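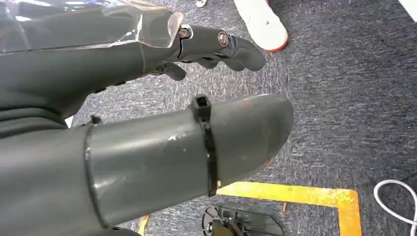 ## Joludard 16 oz Lace-Up Sparring Gloves

We've been making boxing gloves for a good while now, and if there's one pair we'd hand to somebody walking into their first proper sparring round, it would be these. The Joludard is our 16-ounce lace-up, built for long evenings of partner work where you want to hit cleanly, get hit fairly, and still be friends with everybody when the bell goes. It's the glove most of our own club wears, and the one we get the most letters about (yes, people still write letters, and we love it).

Bevan Rakena drew the first pattern on the back of a fight card, and the shape hasn't changed a great deal. The thumb sits a touch closer to the hand than on most gloves, the knuckle padding is one continuous piece, and the cuff runs long enough to hold a wrapped wrist steady without digging into your forearm. If you've been wearing a bag glove with a hook-and-loop strap for years, lacing up will feel like a bit of a ceremony at first. You'll get used to it, and you'll probably come to like it!

### What you get

- One pair of 16 oz gloves, full-grain cowhide, hand-stitched at the thumb
- Two sets of flat cotton laces, one in the gloves and one spare
- A drawstring mesh bag
- A care card, written by Verena Strebel, that is longer than it needs to be

### Padding and fit

The padding is three layers of foam, soft on the outside and firmer toward the hand. We tried a two-layer version called the Sutter a few seasons back and some of our heavier hitters adored it, but their sparring partners didn't, so it went into the bag-glove range and stayed there.

Expect the gloves to feel stiff for the first couple of weeks. Pads are the kindest way to break them in, a few easy rounds at a time, and please don't bake them, soak them, or leave them under a car tire (all three have been reported to us, and all three gloves came back in a sorry state). By about 12 sessions the palm should fold easily and you'll be able to make a proper fist without thinking about it.

| Size | Hand circumference, wrapped | Best for |
|---|---|---|
| Regular | up to 9 in | Most adults |
| Wide | over 9 in | Broad hands, thick wraps |

Measure around the knuckles with your wraps on and your thumb out. If you land right on the line, go wide - the laces will take up a surprising amount of slack, and a glove that pinches across the knuckles never gets any nicer.

### Looking after them

Open the laces all the way down after training and wipe the inside with a barely damp cloth, then stand the gloves somewhere airy, cuffs up. Keep them off the radiator. Once a month or so, rub a very little leather balm into the outside, paying attention to the seam along the thumb. Cedar inserts help with the smell, and we sell a pair called Rolel that fit both widths.

If a seam does go, send the gloves back to the workshop and Stojan Ivanov will restitch them. Thumb seams are repaired free in the first year. After that it's $16 a glove, plus postage.

### From people who wear them

"My coach had a pair and I kept borrowing them until she told me to stop. The wrist support is wonderful. I do need help with the second lace, but so does everyone in the gym." - Duyên Tạ

"Stiff out of the box, as promised. I am 67 and back to light sparring, and my hands feel better in these than in anything I wore when I was fighting." - Elfriede Gisler

### Price and ordering

Joludard gloves are $81 a pair in either width, in black, oxblood, or tan. The tan is cut in smaller batches and the next lot is due in September. You can order online or try a pair on at the Stesgate shop, where the counter is open until 6 p.m. Bring your own wraps if you can, as the fit changes quite a bit with them on.

Unworn gloves can be exchanged for the other width, provided the laces haven't been trimmed.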